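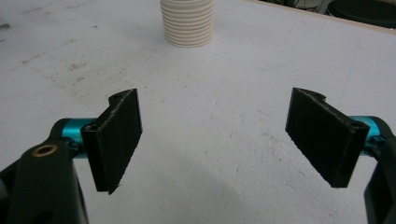
Can an agency just cancel a comment period halfway through?

Posted in: Admin Law & Rulemaking

okeo_reader
So the Prallilora water district opened an 80 day comment window on its new permit rule, then closed it early with a two line notice. I read the enabling statute last night, all of it, and it's great! Section 2 says the board "shall receive" comments for the full period. Shall! How is this even close?

wattanapong
Love that you read the whole thing. I don't think it's as easy as you do, though. Plenty of courts treat a missed procedural step as harmless unless you can show you had something to say and lost the chance. Did you file?

okeo_reader
Not yet, I was saving mine for the last week -- which looks dumb now. Over 200 people got theirs in.

ama_k
Then you're the one with the good argument, not them! You were shut out. Send the comment anyway, tonight, and ask in writing that it go in the record.

wattanapong
Agree on sending it. Still disagree that "shall" settles things. Check whether the statute has an emergency clause.

okeo_reader
It does, and it needs written findings. The notice has none. I looked at 5 pm and again just now.

ama_k
Oh, that's a lovely fact. Findings requirements are my favorite part of this whole field.

wattanapong
OK, that moves me some. I'd still ask for the findings first, in case they exist and never got posted.

okeo_reader
Request is in, and so is my comment, all 900 words. Will post whatever they send back!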